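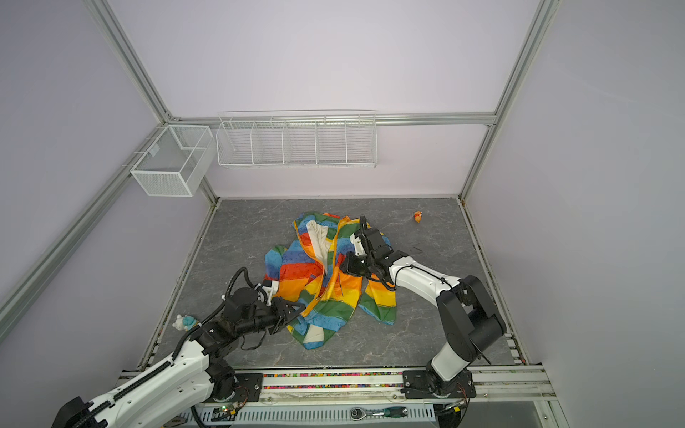
**Science club looks for owners of left-behind jackets**

Plendoden, 18th March

The lost property shelf at the Plendoden Community Science Club is full again, and the club wants families to come and collect what belongs to them before the April break.

Coordinator Myfanwy Kemeys said 12 items of children's clothing had been handed in since the start of term. Most are plain school jumpers with no name inside. The one people ask about is a rainbow-striped zip-up with science doodles printed over the colours, similar to the ones the club sold at its fundraiser last year.

"We sold a lot of those, so it could belong to any of the kids," Ms Kemeys said. "If yours is missing, check the hook at home first, then come and see us."

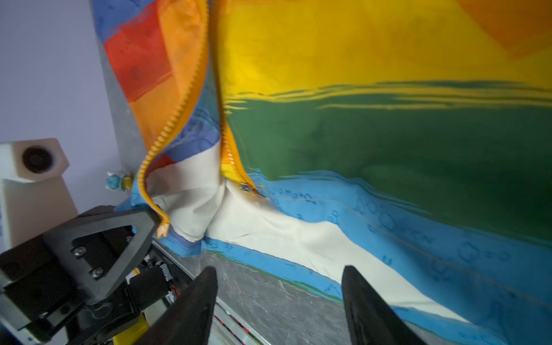
*The zip-up is printed with small symbols and has an orange zipper with a silver slider.*

The fundraiser brought in $2,173, which paid for new glassware and a second set of safety goggles. Families chose between a plain navy jacket and the striped one, and the striped one sold out in the first week. Lucyna Chmielewska of Drermont, who has two children in the junior group, bought three and said her youngest wore his to bed.

Ms Chmielewska also runs the mending table at the Doden Street hall and has offered to look over any jacket with a sticking zipper or a seam coming undone. There is no charge, although she asks that clothes be washed before they are dropped off.
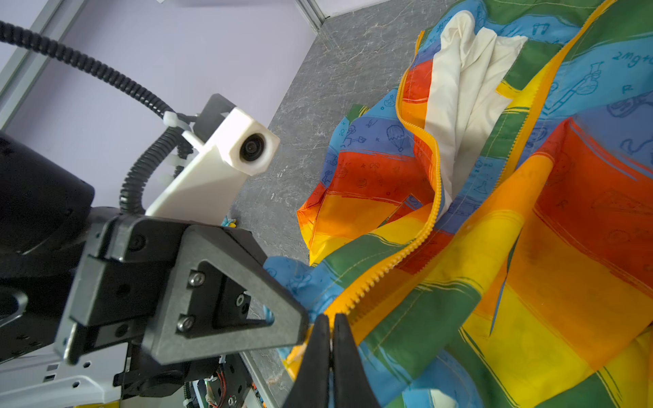
She recommends closing the zipper and turning the jacket inside out before it goes in the machine, then washing it in cold water with similar colours. Jackets should be hung to dry in the shade. A bit of candle wax rubbed along the teeth will usually help a stiff zipper, she said, and it is worth trying before paying for a new one.

Babatunde Sani, who takes the senior group, said a laundry marker would save everyone a good deal of trouble. He has asked parents to write a surname and a phone number on the inside label, and will keep a marker at the front desk for anyone who needs one.
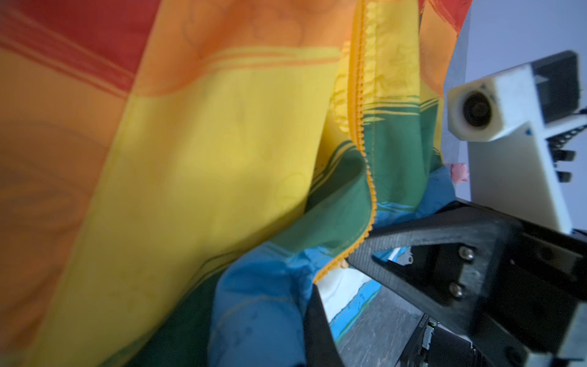

Clothing can be collected from the desk during club hours, between 4 p.m. and 6 p.m. Parents who can't get there in time may ask another family to pick up for them, as long as they let Mr. Sani know beforehand.

Anything still unclaimed when the club closes for the break in April will go to the Dimitrov Street clothing exchange. Water bottles and lunch containers are kept for 2 weeks only.

A new order of jackets is planned for later in the year. Sizes and prices have not been set.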